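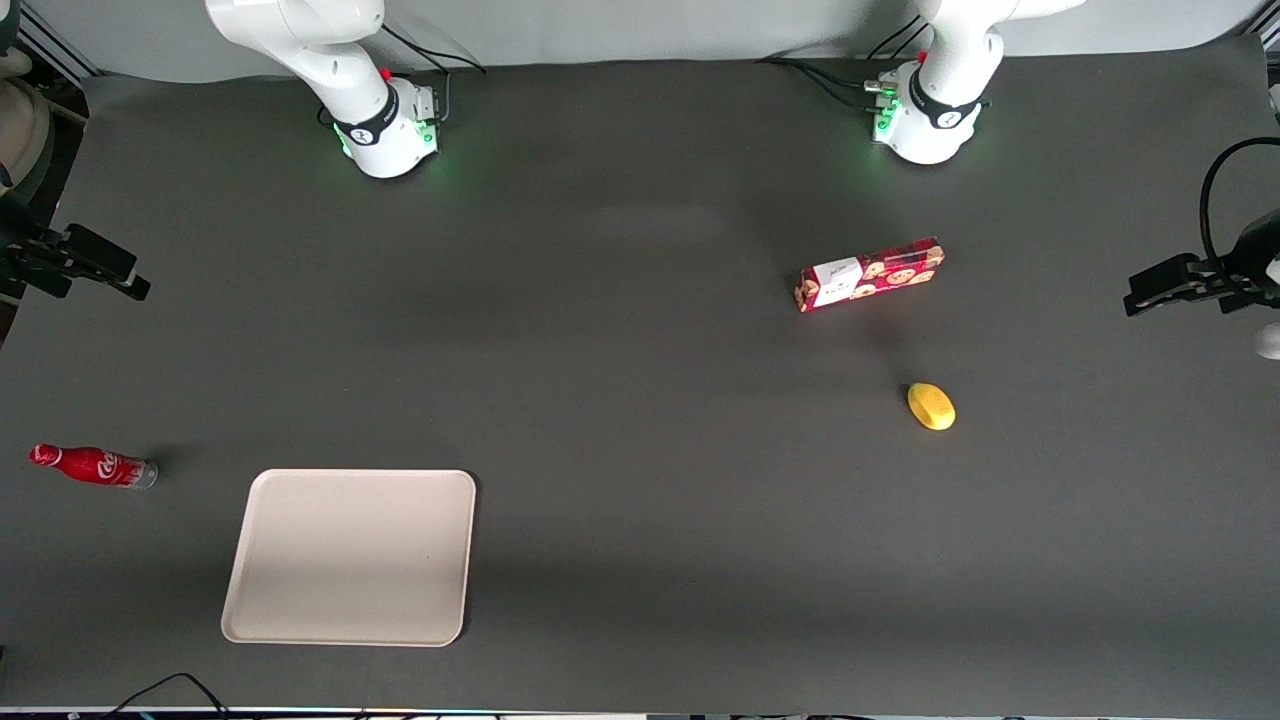 Packing Small Pantry Goods: What Fits With What
Student project report, Miltomby, Jun 27, 2020

Our group picked pantry packing because everyone in our share house does it badly. We wanted to find out how much the order of packing matters when you have a few odd-shaped things and one bag, and we ended up enjoying it far more than we expected (we now argue about groceries at dinner).

The starting question came from the cookie box. A rectangular box looks like the easy item, but its colour and size make you reach for it first, and whatever goes in first decides where everything else can sit. A small rounded item is the opposite. It fits almost anywhere, so people leave it until the end and then jam it in a corner.

Method

We ran 19 packing rounds in April at the big dark table in the Cervantes workroom. Each round began with the items spread out and not touching. We set the box down on a diagonal so that it didn't favour one side of the table. The packer used a Pusen cloth bag, then packed again with the same items in a different order. We had a limit of 400 grams for anything on top of the box, which we checked on an Imeck kitchen scale.

Two rules stayed fixed the whole way through: no squashing, and no turning the bag upside down to start over. The second rule was added after the first afternoon, for obvious reasons!

What we found

Box first, standing on its long edge against the side of the bag, was our favourite by a mile. It makes a wall, and the small things settle in beside it. Box first but lying flat was slower, and in seven rounds we had to take something out again and rearrange it. Leaving the box until last was great fun to watch and no good at all.

Next time

We'd love to try this with a stiff basket in place of the cloth bag, and with a second box of a different size. We'd also like to test whether labels facing up make unpacking quicker, which came up late and didn't get a proper trial. The tally sheets are in the project folder along with our sketches of each layout.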